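May 2022. Sorting bench, Rultcombe laundry.

Met with Corey and Ikhsan about the new roster. The folder line handled 1,243 pieces last week. Hand folding on the day shift drops to two people; the others move to intake and mending. 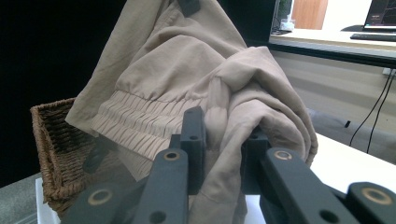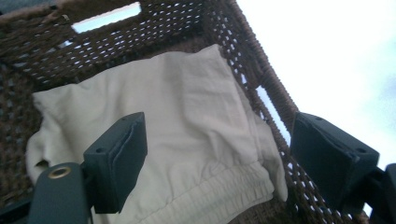
Ikhsan's concern is grading. When folders did the whole job they checked each piece as they went, and that check is not in anyone's duties now. Gathered elastic, like the ruched band on the beige garment, was always stretched by hand before folding, and the line has no step for it. Corey wants the check moved to intake - I agree, but intake needs a longer bench and better light.

Pay grade for intake still open. Sutrisno to ask Prundano for the March reject log.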